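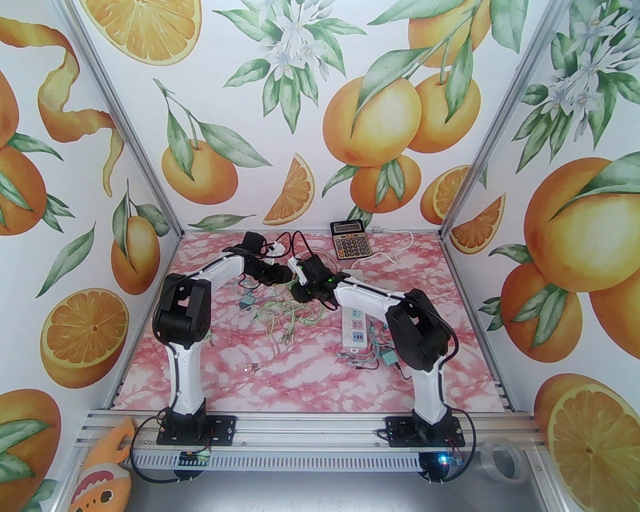

Thin green and white wires, a power strip and a desktop calculator on the pink and white marbled surface. Orange-patterned wallpaper lines the walls.

Gallery: Leads, Cords and Desk Items
Lemma Household Reuse Program, Kulwood

The Lemma program accepts small electrical and office items from households in Kulwood and Bremside, sorts them, and returns usable pieces to local schools, clubs and residents. This page accompanies the section of the program concerned with leads, cords and the small equipment generally found in a desk drawer or on a study shelf. It was last revised on 10 November 2021.

Leads and cords make up the largest category handled by the program. In the most recent collection year 3,000 items were received, and 40 storage tubs were set aside for cable alone. Much of this material arrives in mixed boxes, together with stationery, adhesive tape, soft toys and other articles from the same cupboard. Donors are not required to separate these items beforehand, although it is appreciated when they do.

Thin wire
Fine wire in several colours tangles readily. It is laid flat on a light-coloured surface and loosened from the middle outward. Ends are not pulled. Once a length is free it is coiled by hand and secured with a paper band. Elastic bands are no longer used, as they perish in storage and mark the insulation.

Connectors
Where a connector is found among loose wire, it is kept with the wire until its match has been identified. Unmatched connectors are held in the small parts drawers for one year and then offered to the Skostcombe repair group. Donors who later find the other half of a pair may bring it to the counter at any time.

Power strips
Every power strip is placed to one side for inspection by a licensed person. Strips with damaged casings, loose switches or worn cords are withdrawn and sent for recycling. Those that pass are tagged and listed in the catalogue with the number of outlets and the length of the cord. Residents may borrow up to 2 power strips at a time.

Calculators
Desktop calculators continue to be requested by clubs and by small organizations that keep their accounts on paper. The keys are cleaned with a dry brush, the display is checked in good light, and the battery compartment is opened to look for corrosion. Models with large keys are reserved in the first instance for residents who have asked for them.

Tape and stationery
Part rolls of clear adhesive tape are accepted where the edge can be found and the roll is free of dust. They are used at the packing bench and are not listed in the catalogue. Staples, pins and blades should be wrapped and labelled before they are placed in a donation box.

Soft toys
Plush toys received with desk items are passed to the textiles section, where seams and labels are checked. The program is unable to return a toy once it has been transferred, and families are asked to look through boxes carefully before leaving them at the counter.

Linings and work surfaces
Offcuts of decorative wallpaper are welcome throughout the year. Fruit and floral patterns are favoured for lining shelves and display boxes, and a marbled covering is well suited to sorting, as small parts remain easy to find against it. Pieces should be rolled, not folded, and should measure at least 80 centimetres along one side.

Donating
Items may be left at the Kulwood counter during opening hours. Boxes should be light enough for one person to lift and should carry a label giving the general contents. Liquids, loose batteries and items containing mains cord that has been cut cannot be accepted. The Bremside collection point closes for the whole of December, and donations from that area should be brought to Kulwood during the closure.

Borrowing and requests
The catalogue may be consulted at either location. Requests from schools are filled first, followed by those from registered clubs and then those from individual residents. An item that has been set aside is held for five working days, after which it is returned to the shelves.

Use of gallery material
Material on this page may be reproduced for teaching and for non-commercial community notices, provided that the Lemma Household Reuse Program is credited. Requests for any other use should be made in writing to the Kulwood office.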